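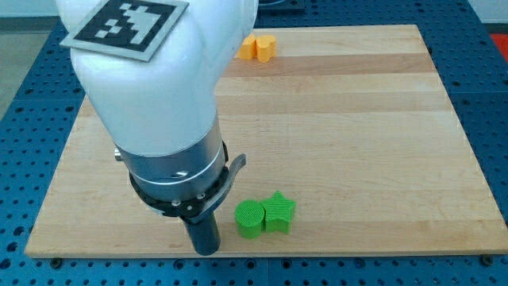 Figure 3. Two green pieces placed side by side near the front edge of the board. The one on the left is a short cylinder standing upright.

Search articles, authors, keywords

3.2 Pieces and board

The pieces in the Hutchins set are small solid shapes with at least one flat face, so that each can stand without support. We printed them in plastic at Uvora and left the surfaces as they came off the printer. Sanding was tried on an early batch and dropped. It rounded the edges by different amounts from piece to piece, and two cylinders that started out the same size no longer matched. The fine ridges left by printing are visible on the round block in Figure 3. Paint was also ruled out, as it filled the ridges unevenly.

Green was chosen after a short comparison with red and gray. Gray pieces were hard to pick out in shadow, and red ones looked too close to the warm tone of the board under the evening lights. All results in this section use green pieces only.

The board is a rectangle of light-colored wood laid on the blue perforated worktable. We place the pieces on the wood and keep them off the table surface, where a small base can sit partly over a hole and lean. The board carries no printed grid. Positions are measured from its front left corner, and a piece is recorded by the center of its base.

3.3 Layouts

The set contains 267 layouts. In 126 of them, at least two pieces touch, as in Figure 3; in the rest, there is a clear gap between every pair. Touching layouts were set by hand. One piece was put down first and the second slid up to it until the sides met, then both positions were measured again – the first piece often shifted slightly during this step. When it moved more than the limit given in Section 3.1, the layout was cleared and set again.

Wear was checked separately. Each shape was lifted and put back 3,000 times on a spare board of the same wood. The cylinders showed light polishing on the rim of the base and no change in height that our caliper could detect. Pieces with sharp corners did worse, and Talukder and Pan replaced the most worn of them before the June measurements. The old and new pieces are listed under separate numbers in the Diltura tables.

Last updated: June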